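Community > Arts and Culture > Performance and Exhibitions > Visiting

Can I come late to a long performance at Kustlow?

I have a ticket for the Piras piece, where the artist stays lying in one room and reads aloud all 2,226 pages of her grandfather's diaries. My train arrives in the evening. Will they still let me enter, and must I stay until some fixed point? The ticket says only "durational".
Tala Chidiac

2 answers

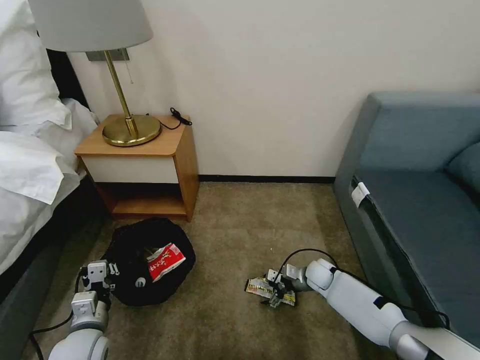

Kustlow, August. I visited this work two times, so I can answer for the evening part. You may enter at any moment until 9:30 p.m., and you leave when you want. The room takes 150 persons. When it is full, you wait in the corridor until somebody goes out. I waited long on my first visit and very little on the second. Please keep your ticket in the hand, they scan it again if you come back from the toilet. Large bags must stay at the cloakroom. She reads quite softly, so I advise to sit on the left side, near the speaker.
Dilwyn Gough

went to the Skivero one last year and it was 200 people in there, no air. bring water. dont know about this one
promero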